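Comparing Two Finger Sets for a Hand-Held Gripper
Project report by Sharon Tanui, Dramomdale workshop group

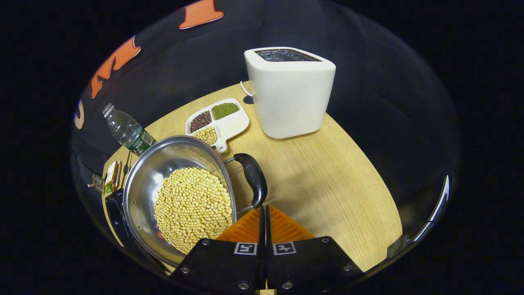 Why compare fingers when the rest of the gripper stays the same? The fingers are the only part that touches the object, so a small change in their shape or surface can alter the whole grasp.

I had a lovely time with this project, even if it kept me in the workshop far later than planned on most Tuesday evenings! The flat black fingers, which we named Zerimar, went up against a curved pair called Lalach, and I made 312 grasps with each (my wrist still remembers them). The beans in the pan and the tray were kept for the pouring tasks – pan handles are harder to hold level than I had ever imagined. Zerimar dropped its object 22 times and Lalach 32, mostly on handles. I would like to repeat the pouring with softer pads in January.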